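Lullis – a collection of wear and mending notes for everyday clothes

README for the second release

What's in the folder

Lullis is a plain text collection of notes on how ordinary clothes wear out and what people do about it. I started it because I wanted to know which bits of a garment go first, and all I could find was advice on how to sew a patch, never anything on where the patch is likely to be needed. So I made a form, pestered everyone I knew, and then pestered people I didn't know at the Lellitz repair mornings (thank you all, and thank you for the biscuits).

There are 437 records in this release. Each one is a single fault on a single garment, so a jumper with a hole in the elbow and a loose cuff gets two records with the same garment number. Please don't add up rows and call the total "garments" – I did that in the first release and had to take a chart down.

Files

lullis_notes.csv is the main file, one row per fault
lullis_words.txt is the list of agreed words, with what I mean by each
lullis_free.csv has the longer comments people wrote, matched by record number
changes.txt says what moved since last time

Everything is UTF-8 with commas between fields. If your spreadsheet turns the garment numbers into dates, bring that column in as text. Mine does it every single time and I have stopped taking it personally.

The columns

record: the row's own number, never reused
garment: a number shared by all faults on the same item
kind: trousers, shirt, jumper, coat, skirt, other
cloth: what the label says, or what the owner reckons if the label has gone
place: where the fault is, from the word list
fault: what sort of fault it is, also from the word list
grade: 1 to 4, see further down
age: in years, often a guess, often blank
mended: yes, no, or given up
comment: yes if there's a matching row in lullis_free.csv

A word about "place"

Pockets caused more arguing than anything else. In the first release I had one word, "pocket", and it was useless. A pocket can go at the opening where your hand rubs, at the corners where it pulls away, or along the bottom where keys sit, and the mend is different each time. It's now split into pocket-mouth, pocket-body, pocket-corner and pocket-base. Old rows were recoded wherever the comment was clear enough. Where it wasn't, they say pocket-unknown, and I'd leave those out of anything fussy. 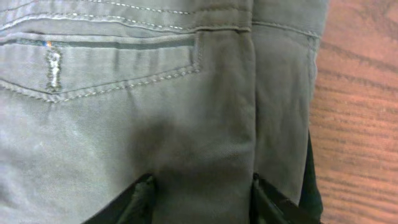 Rear patch pocket with a double row of pale topstitching and a small frayed patch just below the opening.

Fraying sold as a style is its own headache. Plenty of trousers come from the shop already scuffed, and the owner can't always remember what was there on day one. The fault column has "distressed" for wear that was bought, "frayed" for wear that was earned, and "frayed-unsure" for the rest. If you want to look only at real wear, drop the first and think hard about the third.

The grades

Grade 1 is a fault you'd only find if you were looking. Grade 2 shows but the thing still does its job. Grade 3 needs mending before it's worn again, or at least before it's worn anywhere smart. Grade 4 is past what the owner could mend at home. People are much harsher about coats than they are about jumpers! I haven't corrected for that and I'm not sure I could.

Colour, and why it isn't there

The first release had a colour column. I've taken it out. One person's teal was the next person's navy, and "sort of greeny" turned up a lot (mostly from me). Light bulbs don't help either, and nor does washing. If somebody mentioned colour in a comment, it's still in there, exactly as they wrote it.
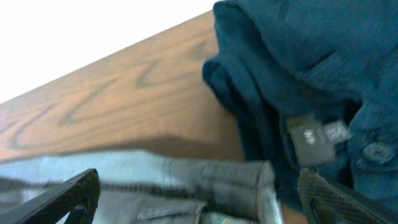

Words and pictures: the Lullis maintainer
October 22, 2018

How the notes were gathered

Most came in on paper. I typed them up at home in the evenings and then checked each batch against the sheets a few days later, with fresh eyes. A smaller share came through a web form that Tseng hosted for us until it was swamped with rubbish and we shut it. Anything that looked like rubbish went, and so did anything with a person's name or address in it.

Comments are capped at 2000 characters. Only one person ever hit the limit, writing about a duffel coat, and I would have happily read the rest.

What it's no good for

It isn't a fair sample of anybody's wardrobe. People who come to a repair morning like mending, and they bring things they're fond of. Socks barely appear, tights hardly at all, and work clothes far less than they should. There's nothing here about brands, and I'd rather it stayed that way – please don't send me shop names.

Ages are shaky. If a garment was bought second-hand, the age counts from when the present owner got it.

Using and sharing

Take it, copy it, change it, print it on a tea towel. I'd like a mention of Lullis and the release number if you publish anything. The Warance sewing group already uses the word list for its own notes, with a few extra words for linings, and I'm hoping to fold those in for the November update.

Known problems

Some rows have "hem" under fault when it should be under place
Knitted skirts are split between skirt and other
A few comments are matched to the wrong record, so shout if one reads oddly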